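Home Bench Notes Essays Parts About Search

In Praise of the Plain Two-Finger Gripper

Friday, October 2, 2026

I have spent a good part of the year swapping grippers on and off a pair of small arms and asking them to fold laundry, and I want to make an argument that I would have laughed at in the spring. For cloth, at the hobby and small-lab level, the plain parallel gripper with two stiff fingers is the best thing you can buy or print. Start there, stay there longer than you want to, and put the money you save into cameras.

I know how that sounds. Cloth is soft, so surely the hand should be soft too. That was my thinking when I ordered the Otiten, a lovely three-finger hand with rubbery pads that curl around whatever they touch. I still like it! I would hand it a peach without a second thought. But a T-shirt on a table isn't a peach. A T-shirt on a table is a thin flat thing with almost no edge, and the hard part of folding it comes before any folding happens, in getting one layer (or two, if you want two) between the fingers and leaving the rest where it was. The Otiten's pads are thick. They press the cloth down before they close on it, and when they do close they gather up a big soft handful. Great for carrying, hopeless for a sleeve hem.

The fingers I use now are black, stiff, a little rough on the surface and squared off at the ends. They came out of a design I found under the name Baptista and changed until it no longer looked much like the original. I can make a new set overnight when I break one. I break plenty.

Most of what I believe about grippers I learned from the wrist camera, and I would urge anybody who is comparing hands to mount one before doing anything else. A camera on a stand tells you whether the job is going well. A camera at the wrist tells you what the gripper is dealing with, and those are separate questions. 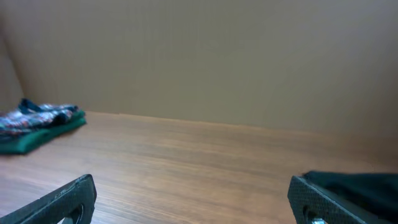 The wrist view with the fingers open. The folded pile is off to the left.

Look at how much of the picture is just table and wall. For a long time I treated that as a flaw. I kept tilting the camera, moving it up its bracket, trying to get more cloth and less wood into view. Then I started reviewing runs properly, one after another with the arm's own position log beside them, and I came around to liking all that empty grain. You can see both fingertips, you can see the gap between them, and you can see the surface they're going to meet. When an approach goes wrong, it nearly always goes wrong in that gap. Either one finger comes down before the other or the cloth gets pushed ahead like a rug under a door. From a stand camera both of those look like "missed it."

Fingers that you can see are a real advantage, and it's one I never see on a spec sheet. With the soft hand, the pads filled the lower part of the wrist view as soon as they began to curl, right at the moment I most wanted to know what was going on. With two straight fingers there is a clear window down the middle almost until contact. If you train a policy from those pictures, it gets that window as well. If you drive the arm by hand, you do. Everybody wins from a narrow finger.

Here is my record, for what it's worth. Between June and now I logged 704 grasp attempts on cloth across all the hands I tried, and I threw out none of them, including the embarrassing ones. I went through 9 finger shapes on the parallel gripper alone. The change that helped most was the dullest: putting a flat angled face on the inside of each finger so the tips meet cleanly and the rest stays out of the way. The fancy shapes (a tiny spatula, a hooked nail, a comb that I was very proud of for one afternoon) each did one thing beautifully and then snagged on everything else. The comb went into a knit sweater and did not want to come out.

Somebody will say that I should have tried suction. I did, for an evening. Thin cotton leaks air and my pump is loud. Somebody else will say needle grippers, the kind that poke the top layer of fabric and lift it. Those are wonderful, I'm told by people who use them at work, and if I were picking up cut panels all day I'd want them. I fold clothes that I intend to wear.

A fairer objection is that a stiff two-finger gripper only holds cloth at a point, so one hand can't really fold anything. I agree completely. My answer is to buy two cheap arms before you buy one expensive hand. The second arm does more for folding than any finger I have tried, by a mile, and it changes what you need from the gripper in the first place. One side can pinch a corner and simply hold it while the other side goes looking for its own. Neither one has to be clever. The holding hand needs to not let go, and the searching hand needs to be thin and to open wide. A plain parallel gripper does both of those jobs, so you can put the same hand on both arms, keep one set of spares, and swap left for right when a motor gets cranky. 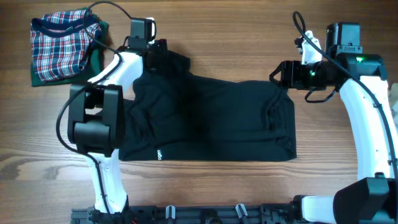
Dark clothes are where I would send anybody who thinks their setup is finished. On a printed shirt or a plaid the pattern gives you something to follow, and you can tell a fold from a shadow by the way the lines bend. On black, a fold and a shadow are close to the same thing. I ran my best finger shape on a bright checked shirt and felt like a genius, then put a black tee down and felt like I'd never done this before. The hand hadn't changed at all! What had changed was how well anything in the system could find the layer it was meant to pinch.

And this is why I keep nagging people about where the money goes. My controller upgrade, a Brolto board that I had wanted for ages, made the arms smoother and quieter, and I enjoy it every day. It added nothing I could find to the grasp log. Moving the overhead camera and fixing its exposure by hand, so that the dark cloth kept a bit of detail and the wood was allowed to go bright, did more in one weekend. I say that as a person who loves a new controller. I'd love another.

The cables deserve a paragraph too, because they decide more than people admit. Any hand with its own air line or its own extra wiring puts one more loop in the air, and every loop wants to drag across the table just when a corner is lying flat. I lost an entire evening to a cable that brushed a sleeve on each pass and un-did a fold that had been fine. The parallel gripper has one motor and one lead. I leave a generous loop at the wrist, bring it down the outside of the arm, and then I move the arm by hand to every far corner it can reach before I power anything up. Do that with whatever hand you pick. If the loop touches the cloth anywhere, it's wrong.

I should own up to the places where I'm less sure. Towels are one. A thick towel wants more bite than my fingers have, and the Otiten was better at them, no contest. Socks are another; I have no hand that is good at socks. I've also only worked on a hard tabletop, and I suspect that a table with a little give would flatter the soft hand, because a thin finger gets most of its help from a surface that pushes back. I tried a felt mat very briefly and the shirt stuck to the mat, so that test told me nothing.

There's a shared workshop called Emilora where I sometimes bring the arms, and the question I get there most often is what to upgrade first. People ask it with a hand already picked out, usually a handsome one with many joints. I understand the pull. A hand with many joints looks like the future, and two black sticks look like barbecue tongs. But tongs are a terrific tool! Cooks own every gadget there is and still reach for them. They're thin, they open wide, you can see past them, and you know where the tips are without thinking. I would like my robot to have all of that before it has a thumb.

So my advice is boring and I give it with great excitement. Get the simplest gripper that closes squarely. Put a camera at the wrist and leave it in one place long enough to learn from it. Run 43 grasps in a row on the same shirt without changing a thing, which is the number I settled on because that's how many fit in the time before my patience goes, and write each one down. Then change one thing, and run them again. By the 6th or so change you will have opinions of your own, and they'll be better than mine for your table and your clothes.

I have a tenth finger shape half drawn already, a bit narrower at the tip, with the corners rounded more. If it handles the black tee I'll post the files, and if it snags I'll post them anyway with a note about the sweater.

Contact Copyright 2026 Bench Notes Back to top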